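Clallholm Community Help > Home and garden > Kitchens and worktops

Marks on white worktop and wall after taking up old shelf liner – what will shift them?

Asked 2020-08-08
Viewed 958 times

We moved into a flat in Clallholm last month and the kitchen has a long white worktop that runs along the back wall. The previous tenants had stuck shelf liner over most of it. The liner came up in pieces and left a film of glue behind, which I have mostly got off with washing-up liquid and a plastic scraper. What is left now is a set of faint grey patches where the glue was thickest, and a few smaller yellowish ones near where the kettle must have stood.

I don't know what the worktop is made of. It isn't stone. The landlord's paperwork only says "white worktop, Horgan range", and the letting agent couldn't tell me any more than that. It feels slightly satin, not glossy. There is a raw edge under the overhang by the sink which looks brown and crumbly, if that helps.

Things I have tried so far:
Washing-up liquid and hot water. Got the worst of the glue off.
Bicarbonate of soda paste, left for an hour. Helped a bit with the yellow marks, did nothing for the grey.
A Bonum cream cleaner on one small patch at the back. It took the grey off but I think that patch is now shinier than the rest, so I stopped.

The wall behind is painted white, probably ordinary matt emulsion, and that has a few smudges too. When I wipe it the paint comes off on the cloth.

I'd like to know whether the grey will come out without leaving shiny patches, and whether I should wash the wall or just paint it. We have an inspection in September and I would rather not lose part of the deposit over somebody else's shelf liner. There was an inventory when we moved in but it just says "kitchen: fair".

3 answers

Answer 1 (accepted) – 5 votes

Brown and crumbly under the overhang means chipboard, so you have a laminate top. That's good news for the glue and bad news for the cream cleaner. Cream cleaners have a fine abrasive in them. On a satin laminate they polish the surface, and you can't put the satin back. One small patch at the back will be hidden by a toaster, so I wouldn't worry about it, but don't do any more.

For the grey patches, the grey is nearly always dirt sitting in a thin layer of glue that you can't feel any more. Take the glue off and the dirt goes with it. I would do it in this order:

Open a window and turn off the hob, including any pilot light.
Put a little white spirit on a white cotton cloth. Coloured cloths can leave dye behind.
Test it somewhere out of sight and leave it ten minutes before you look.
If the test is fine, lay the damp cloth over the patch for a minute or two, then wipe in one direction. Fold to a clean bit of cloth each time.
Wash the area with washing-up liquid and warm water straight afterwards, then rinse and dry it.

You may need two or three goes. Keep the white spirit away from joins and from the raw edge by the sink, as chipboard will soak up anything you put near it. Don't use acetone or nail varnish remover. Some laminates put up with it but you don't know which one you've got.

The yellow marks by the kettle are probably tea or limescale with tea in it. White vinegar and water, half and half, five minutes, rinse. If that does nothing they may be heat marks, and those are in the laminate for good.

While you're at it, run a bead of clear silicone along the raw edge under the sink, or at least give it a coat of varnish. Once it swells you'll need a new top. A replacement in a plain white was 875 fitted when we had ours priced, and that was without moving the sink.

Answer 2 – 4 votes

Agree with the above on the worktop. I did ours with white spirit two years ago and it has stayed clean. The light makes a big difference to what you see, by the way. With the blind down I thought I'd finished, then in the morning I could see every wipe mark. Check it in daylight, from a low angle, before you decide you are done.

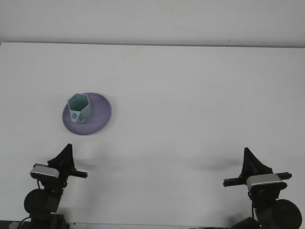
White top against a white wall, with a purple plate on it. Faint blemishes show at this distance.

On the wall: if paint comes off on the cloth it is cheap contract matt and it won't take washing. Scrubbing will give you a bald patch with a ring round it. Your options are a dry sponge (the rubbery sort sold for soot, not the melamine sort) or a coat of paint. The dry sponge is worth trying first on the smudges as it costs very little and won't make anything worse.

If you do paint, ask the landlord in writing before you start. Mine said yes straight away and even told me which tin they use, a Cellside trade white, which saved me trying to match it. White paints are not all the same white and you will notice a touched-up square. Paint the whole stretch from corner to corner. Grease needs to be off first or it comes through, so a quick coat of stain block over anything near the hob.

For the inspection, take photos of everything now and email them to the agent with a note saying the liner was there when you moved in. "Fair" on an inventory doesn't mean much either way, but an email with a date on it does.

Answer 3 – 0 votes

just use a magic eraser, did my whole kitchen in an afternoon. never had any problems with shine

Comments on Answer 3

Those are a very fine abrasive, the same problem as the cream cleaner. They're fine on gloss but I wouldn't on satin.

ok mine is gloss so maybe thats why

Comment from the person who asked

Thanks all. The white spirit worked on the test patch so I'm going to do the rest in sections. The kettle marks came off with vinegar. I have emailed the agent about the wall and am waiting to hear. Is there any particular silicone to get for the edge or will the bathroom one do?

Reply: Bathroom one is fine, get clear. Dry the edge out for a day or two first.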